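Ticket 89: Scoreboard clock runs on after the horn
Opened 11/11/2019 -- Girnwood Arena, Horley end

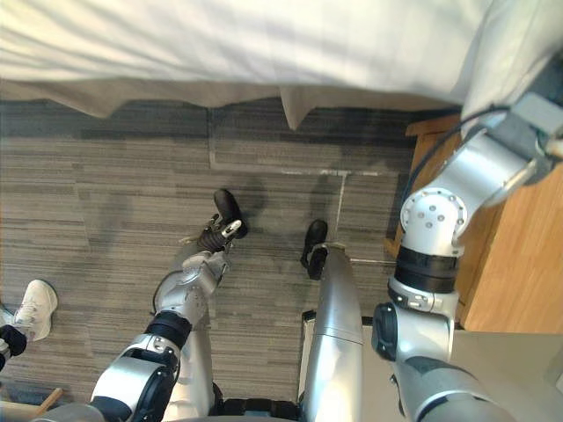 Bed, skirt and nightstand on gray carpet tile.

Reported: Game clock hit zero at the end of the second period, the horn went, and the clock carried on into numbers hockey does not use. Shots on goal for the visitors then read 9 in the penalty box display. The visiting coach asked which of his players that was.

Setup: Trendano console in the scorer's booth, wireless link to the main board, one spare console in the cupboard under the skate sharpener.

Tried so far:
- Restarted the console. Clock came back showing the score from the junior game.
- Restarted the main board. Same, but brighter.
- Swapped to the spare console. The spare has not been charged since July.
- Moved the receiver away from the popcorn machine. Clock stopped at zero twice running, then didn't.

Update: Found 2 consoles set to channel 2. The other one belongs to the Tsai Rink practice sheet next door, where a figure skating class was timing its warmup. Every time they reset, so did we. This also explains the complaint from next door about a buzzer during the slow number.

Fix: Moved our console and receiver to another channel and wrote it on tape on the lid. Ran three practice periods with both rinks powered up. Clock stopped at zero each time and the horn sounded once, on our side of the wall.

Still open: Penalty display shows a 9 when idle. Looks like a stuck segment driver -- part ordered. Until it arrives, please don't put anyone wearing 9 in the box.

Status: Pending part. Leave ticket open.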